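4. Planificar la compra: lo que pedimos, lo que pagamos y lo que haríamos de otra manera

Voy a contar esta parte con más detalle del habitual, porque cuando montamos el puesto de manipulación de alimentos en Jakeditz busqué artículos que hablaran de dinero y casi no encontré ninguno. Todos describen el brazo, el controlador y la tasa de éxito, y del presupuesto, ni una línea. 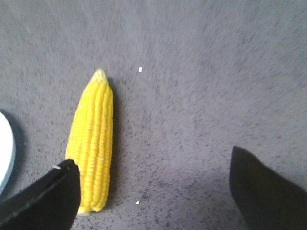 Figura 1. Mazorca de maíz sobre la superficie de trabajo, vista desde la muñeca del robot, con los dos dedos de la pinza en la parte inferior.

Partíamos de 2000 euros para todo lo que no fuera el brazo, que ya estaba pagado con la convocatoria anterior. Dentro de esa cantidad tenían que caber la pinza, la cámara de muñeca, los dedos de repuesto, la iluminación, la superficie de trabajo y los objetos. Sobre el papel parecía holgado (¡qué optimistas éramos en noviembre!) y por eso la primera hoja de cálculo ni siquiera tenía una fila para imprevistos.

4.1. La pinza

Pedimos oferta a dos proveedores, Plarneck y Skonby. La de Plarneck costaba 1135 euros con un juego de dedos incluido; la de Skonby salía algo más barata, pero los dedos iban aparte y el adaptador de muñeca también, de modo que al sumarlo todo la diferencia se daba la vuelta. Me costó tres correos enterarme de lo del adaptador. Desde entonces pido siempre el precio «montado y cerrando», con cable, tornillería y brida, y si el comercial me contesta con un catálogo, vuelvo a preguntar.

Nos quedamos con la de Plarneck. Lo que más pesó fue la apertura. En la lista de objetos teníamos piezas alargadas y bastante gruesas, como la mazorca de la figura 1, y yo quería espacio libre a los lados para que un error de unos milímetros en la aproximación no acabara en un empujón. Con una apertura menor habríamos ahorrado, sí, pero habríamos tenido que tachar media lista. Mi consejo, por si le sirve a alguien: escribid primero la lista de objetos, medid el más ancho y luego abrid el catálogo. Nosotros lo hicimos al revés y tuvimos que anular un pedido.

4.2. La cámara y lo que tapa la pinza

La cámara de muñeca se llevó 110 euros. Es pequeña y muy sencilla, y estuve a punto de cambiarla por una el triple de cara. Antes de firmar nada me senté a mirar imágenes y la conclusión fue bastante prosaica: lo que más nos limitaba era la geometría. En la figura 1 el dedo izquierdo cubre una parte del lado inferior de la mazorca, y eso no lo arregla ningún sensor mejor. Lo que sí ayuda es mover el soporte o comprar dedos más estrechos, dos cosas que salen mucho más baratas. El dinero que no gastamos en la cámara se quedó reservado para una segunda vista fija, que todavía no hemos comprado.

También conviene pensar en la luz al hacer el presupuesto. La mazorca proyecta una sombra a su derecha, y en nuestras primeras pruebas la segmentación se empeñaba en tragarse sombras como esa. Dos paneles difusos resuelven buena parte del asunto, pero en nuestra hoja no estaban, claro.

4.3. Superficie, objetos y consumibles

Aquí es donde más me equivoqué. Había puesto cero en la fila de superficie («ya encontraremos algo») y cero en la de limpieza. Al final gastamos 93 euros en recortes de distintos materiales, bandejas y productos para limpiar entre sesiones. El gris moteado me gusta porque el amarillo destaca muchísimo sobre él, aunque tiene un inconveniente para la visión: cualquier mota clara se ve enseguida, y un detector demasiado sensible la toma por algo que hay que coger. Ahora reservamos un rato de limpieza por sesión y lo contamos como coste de personal, que antes no aparecía en ningún sitio.

4.4. El calendario de pagos

Un último apunte, bastante aburrido pero útil. El proyecto Kirui, que financiaba el puesto, exigía facturas cerradas antes de fin de ejercicio, y los plazos de entrega de la pinza no entendían de ejercicios. Pedimos la pinza primero, la cámara después y dejamos para el final todo lo que se podía comprar en una tienda cualquiera. Funcionó por los pelos. Si tuviera que repetirlo, añadiría un segundo juego de dedos al primer pedido, porque los portes de un envío suelto nos dolieron más que los propios dedos, y dejaría una fila de imprevistos desde el primer día. En la sección 5 paso ya al protocolo de agarre y a cómo repartimos las sesiones.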